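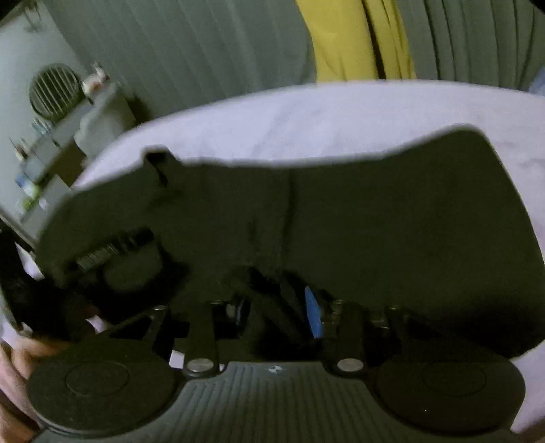

The hand-held gripper at work over a dark garment on the bed, with the gray-green and mustard curtains behind.

Soft Goods, Hard Problem
A visit to the Kullow open day in Humemthorpe

The rooms Kullow uses for its fabric work are on the upper floor of a former print shop in Humemthorpe. They are furnished with beds, curtains, shelves and the ordinary clutter of a place where people live. On May 9, 2025, the company opened them to visitors from the trade, with a talk in the morning and floor demonstrations after lunch.

The subject was cloth. Kullow has worked on rigid parts for most of its life, mainly feeding and sorting, and has a settled method for those. A bracket has a known shape and a known center of mass. A jacket dropped on a bed has neither in any useful sense. Its outline depends on how it landed, its thickness changes across a few inches, and the place to grasp it may be hidden under another part of the same garment.

The program set up to deal with this is called Wiegand. It collects recordings of people handling clothing and bedding with a gripper held in the hand, and uses them to train a control policy for an arm. The operator does the task at a normal pace. A camera mounted on the tool records what the tool faces, and the jaw opening is logged against the video. No arm is present during recording, which removes the cost of moving one from room to room and the delay that comes with steering one from a distance.

The tool is the Jatari, now in its third revision. From behind it shows a ribbed dark housing with a large round disc on either side. Two upright arms extend forward from the housing, each with a silvery pivot cap at its base, and angled linkage brackets sit outboard of them. The view recorded by the camera always includes this hardware in its lower part. Kullow leaves it in. Rainer Kettler, who runs the mechanical side, said that cropping it out had been tried in March and made the results worse.

"The policy needs to know where its own hand is," Kettler said. "If you take the linkage out of the image, you have to give that information back some other way, and every other way we tried drifted."

Dark fabric took up a large share of the morning talk. A near-black garment on a light sheet gives a clean outer edge and very little else. Seams, folds and openings all fall into a narrow band of brightness, and a fold can look the same as a shadow. The camera's exposure is fixed for each room before recording starts. Raising it brings up detail in the cloth and washes out the sheet, and the edge between them is what the policy uses to find the garment in the first place. The setting now in use favors the sheet.

Wendell Pruitt, who leads data collection, walked visitors through the operator's procedure. It is short. The garment is put on the bed without being arranged. The operator closes and opens the jaws once to mark the start, then approaches, grasps, lifts and lays the item out. A failed grasp is not cut from the recording. The operator simply tries again, and the whole attempt is kept under one label.

Pruitt was asked why the rooms are not simpler. A plain table under even light would give more consistent video. He replied that the first batch had been made exactly that way, and that the resulting policy worked on the table and nowhere else. Curtains, dressers and small objects on shelves now stay where they are, and they get moved between sessions by whoever is on shift. The policy is expected to ignore them.

The demonstration used a bench-mounted arm fitted with the same jaw geometry as the hand tool. It was given a set of garments that had not appeared in training, one at a time, and asked to lift each by a point near the top and lay it flat. The published figure for this task is 69 percent on the first grasp. Kullow did not keep a tally during the open day and made no claim that the afternoon matched it.

What could be seen was a pattern in the failures. Thin knitwear was picked up readily, but often with a pinch of the sheet along with it. Stiff outerwear was a different matter. The jaws would reach the right place, close on the outer layer, and slide off as the weight came on. Kettler puts this down to the finger pads, which were chosen for grip on cotton. A softer compound is on order. He expects it to wear faster and has no figure yet for how much.

Straps, loops and flaps are a separate problem. A raised loop is an attractive target because it stands clear of the surface, and human operators do sometimes go for one. The arm has learned the habit without learning when it pays off. It lifted one coat by its hanging loop, which held, and then had no means of laying the coat flat from that grip. An operator with a free hand would have caught the hem. The arm had none.

This led to the longest exchange of the day. Several visitors from commercial laundries wanted to know whether a two-armed version was planned. Kettler said the rig exists and that recordings have been made with a tool in each hand, but that synchronizing the two logs had taken more time than building the second tool. Nothing from that work was shown. Pruitt added that operators find it tiring and that sessions with it are kept short.

Other questions were about cycle time. The arm is slow. From first movement to a garment lying flat, it takes several times as long as a person does, and much of that is spent pausing before the grasp while the policy settles on a target. Kullow regards the pause as fixable in software and is not working on it at present. Grasp reliability comes first in the plan, followed by the pads, followed by speed.

The company will not sell the Jatari as a product. Drawings for the housing and linkage are available on request to groups that agree to share their recordings in the same log format. Two have done so to date. Visitors were allowed to try the hand tool on the way out, and most of them needed more than one attempt to pick up a sleeve.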